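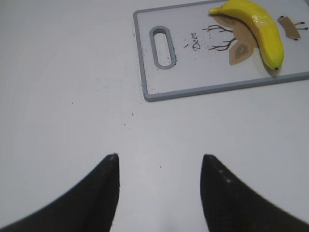

12/23/21

I've had the Fitine folding table for nearly 37 weeks now, so I reckon I can give it a fair go. I bought it from the D'Souza shop in Prilport after our old one gave up halfway through a birthday tea (trifle everywhere, don't ask). The top is white, which my sister warned me about, but I love how bright it makes the back room feel!

It gets used for everything. Wrapping presents, potting up seedlings, jigsaws, the odd bit of marking. Tea rings come off with a damp cloth if you catch them the same day. Beetroot is another matter, and I've given up on one pink patch near the window end. 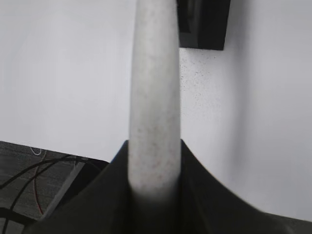
## Putting it up and down

The legs click out nicely and it takes me a minute or so, though the catch on the far side is stiff and I've pinched my thumb on it more than once. It doesn't wobble on our lino. On the carpet upstairs it does, a bit, and I wouldn't want to sew on it there.

## Would I buy it again?

I would, yes. I did look at the Jidton one first and the legs felt flimsy in the shop, plus it was dearer. My only real moan is that there's no handle, so carrying it up the stairs is a proper faff. I'm hoping to pick up a second one in the February sale for my mum's conservatory.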